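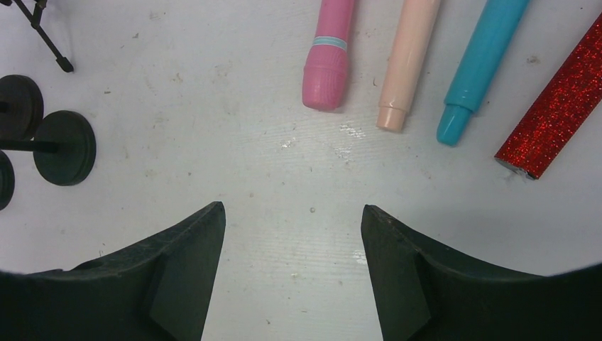 4.2 What the pickers' day looks like now

I had been going to Dredbridge for months before I noticed how much of the talk at the sorting benches was about waiting. Before the arms came in, the returns room at Brandemon was a noisy, elbows-out sort of place. You tipped a crate on to the bench, you grabbed, you sorted, you tipped the next one. Now there are two benches with an arm on each, and a person beside each arm, and that person spends a good part of the shift watching to see what it'll do next (I did this myself for a few afternoons and found it far more tiring than the grabbing).

The returns are mostly small odds and ends, and the mix is what makes the work hard to hand over. Figure 2 gives the view from the arm's wrist with the gripper open: four coloured tubes lying side by side to the right, one of them covered in red glitter, and over on the left some black discs like the plates off toy dumbbells. A picker looks at a bench like that and has a plan before her hand moves. The tubes get swept up together, and the black things go wherever black things went yesterday. The arm takes one object at a time, and it has no yesterday unless somebody has sat down and given it one.

That somebody was usually Ama Gyamfi. On paper she was still a picker, Grade 2, the same as when I first met her, but by April she was spending most mornings guiding the arm through picks by hand and saving the good ones. The target was 48 saved picks a shift. She was very funny about this target and also quite cross about it, as the bonus scheme still ran on crates cleared and a morning of teaching cleared hardly any. When I asked what she would call her job if it were up to her, she thought for a bit and said "supply teacher" - and then asked me to make sure that went in.

Suleiman Okafor, on the other bench, saw it quite differently. He liked the arm! His shoulder had been bad for years and he told me he'd stopped dreading the second half of the week. What he missed was the chat. The old benches had people on both sides, so you faced someone all day, and the new layout puts the guard rail where that person used to stand. He and Ama had taken to shouting across the room, which the shift lead put up with until the headsets arrived.

I want to stay with the layout for a moment, as it came up in nearly every interview and I hadn't thought to ask about it. Lorna Dalgleish, who drew up the plan for the room, told me the white bench tops were picked to make life easier for the cameras. The pickers' complaint was that they show every scuff and speck. Wiping down had never been anyone's task on the old brown benches. On the new ones it was done between crates, by whoever was standing there, and it appears in none of the time sheets I was given. I only have it in my field notes, where I'd written "wiping again" so often that I started shortening it to W.

The management figures tell a tidier story. Brandemon's own log has almost 300 crates a week going through the room after the change, against 312 before, and the gap was put down to settling in. I'm not so sure. Teaching, watching and wiping all take time, and if you leave them out of the count then of course the arm looks slow, or the people do, depending on who is reading. Delali Acheampong raised exactly this at the spring review. The minutes give her point one line, under "other matters", and the bonus scheme was still running on crates when I finished my visits.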